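Robotics elective, sim unit – is anyone else unconvinced?
Forum: Student Projects

pernley_ta
Our class in Dremville moved the whole manipulation unit into simulation this September. Five weeks, two arms, one virtual room. Hamdia Mekonnen teaches it and she's good, but I have doubts about how much of this survives contact with a real bench. Renders from our group's run:

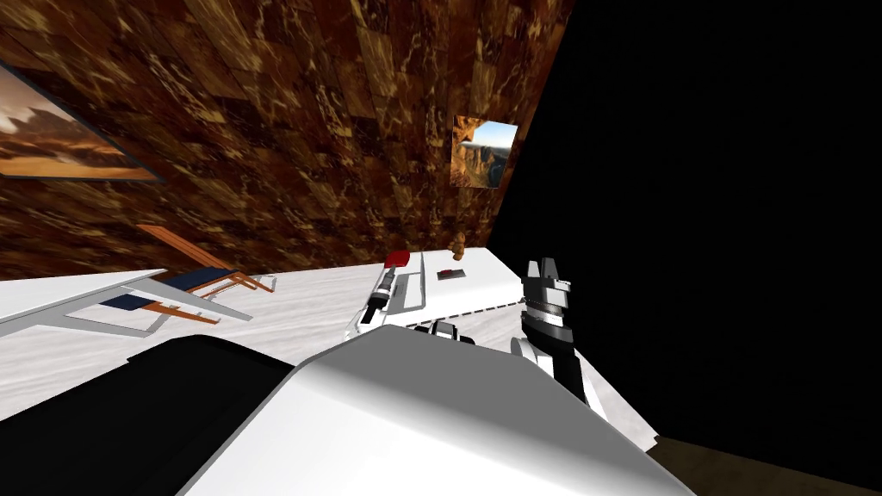
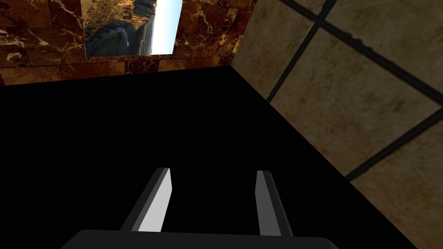
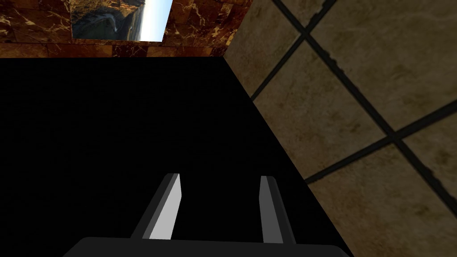 Simulated room, marble wall in all of them.

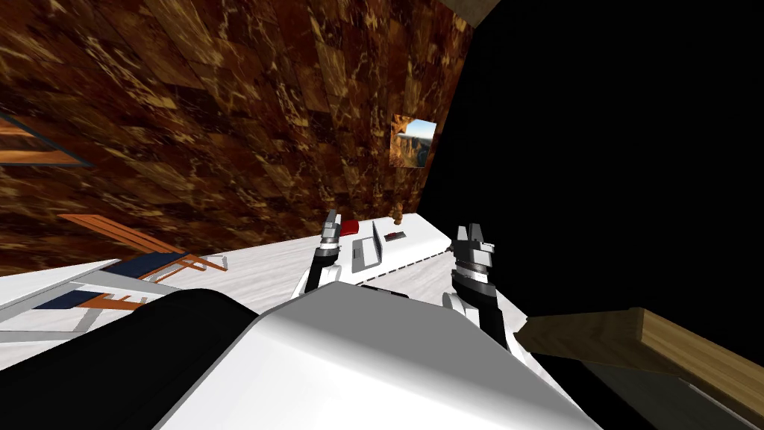 The grading is what bothers me. You need 40 points out of 60 to pass and every one of them comes from the simulator's own success check. I could pass without ever tightening a screw.

gidey40
Disagree. We had one real arm for the whole class last year and I touched it twice. At least you get hours on yours.

pernley_ta
Hours of what, though? Friction is a number somebody typed in.

hawi_admasu
I'm in the same group. The sim caught two bad grasp plans of mine before I embarrassed myself, so I'm less gloomy. But yes, the points are too easy to game – I know a team that tuned for the checker and not much else.

cukadstead_bot
So ask for a hardware checkoff at the end. We did that in our club, 4 tasks, pass or redo.

gidey40
And who pays for the broken fingers?

pernley_ta
Same people who paid for the licenses, I'd hope. I'll bring it up with Hamdia, but I'm not expecting much before the unit ends.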